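Course handout · Packaging and Paperboard · 2 min read

Unit 4: Divided Boxes

Notes by Simin Jafarzadeh
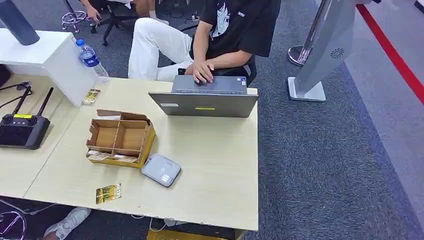

Cardboard organizer with four compartments, two by two.

I love this unit! Two crossed dividers and you've got a grid that sorts cards, cables, whatever is rolling around your desk. Look at how the brown dividers meet inside the yellow walls, then sketch the flat pieces before you cut.

For the studio: slot each divider halfway, slide them together, then trim. Bring up to 200 blank cards to try in yours.

Recent handouts
Unit 3: Folds and Flaps
Unit 2: Reading a Dieline
Touran Jalali: Notes on Glue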